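August 21, 2021

Quick one, dinner's on. Finally dealt with the photo backup mess I've been whining about since July. 1000 pictures of the Callham trip, 2 copies of most, none of them in the same folder. Why do I do this

Renamed everything by day. Took forever. Tossed 200 blurry ones, mostly the lake.

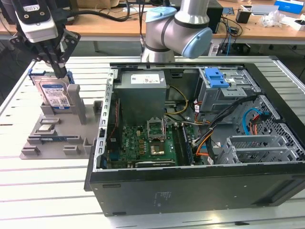
What I'm keeping

Everything from Tollon, the pie place, the ferry. Not the parking lots. One set stays at home, one goes to my sister's, and she's promised not to put it in the garage agian.
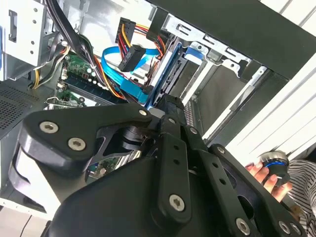 Inside an open desktop case.

Still can't find the Cester market ones. Maybe the old phone? Charger's missing too. Of course. If I sent you any, send them back please!!
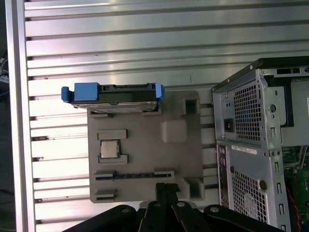

3.5-inch drive, blue handle on the caddy.

Next up is the paper prints, two shoeboxes, no dates on teh backs. Wish me luck. Ok rice is boiling over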